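Vitau Student Robotics Project - Laundry Handling Data, Release 2

README

Summary

This release contains 324 recorded episodes of two-arm laundry handling, collected by students of the Wouters Technical Institute as part of the second-year automation course. The recordings were made between February and May under the supervision of Henk Dewulf. The release is intended for teaching and for small-scale experiments in imitation learning.

Contents

Each episode is stored in its own folder and consists of video from a fixed camera, joint positions for both arms, gripper commands and a short text file naming the task. Video and joint data share one clock. Joint positions are logged at 20 samples per second. Episodes in which an arm was stopped by the operator have been kept and carry the flag "halted" in the task file.

Workstation

All recordings were made at the Tutano cell, an enclosed table with one arm mounted at each side of the front edge. A small garment rack and a plastic basin are placed on the tabletop. Their positions vary between sessions, and users should not assume fixed coordinates for either object.
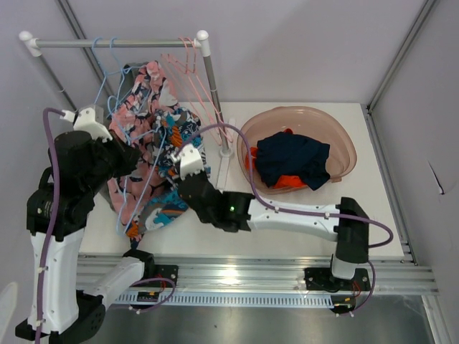 Garments differ in color, print and size. Student teams were free to choose the starting arrangement, provided that both arms could reach the rail - the only restriction placed on them. As a result, some episodes begin with clothing spread out and others with clothing bunched together.

Collection procedure

Teams worked in pairs, with one student operating the arms and the other keeping the session log. A total of 28 students took part. Each team completed a safety briefing before its first session. Operator names have been replaced by team codes in all files.

Known limitations

The arms often hide part of the clothing from the camera. Hanger hooks are thin and may be difficult to detect at reduced resolution. Gripper force was not recorded. Eleven episodes from the first session lack a task file; these are listed in missing.txt.

Use and access

The data may be used for coursework and non-commercial research. Reports based on it should name the Vitau project and the release number. Conversion scripts are kept in the Prondo folder, together with the calibration sheets. Corrections should be sent to Henk Dewulf, through the course office, with the episode number in the subject line.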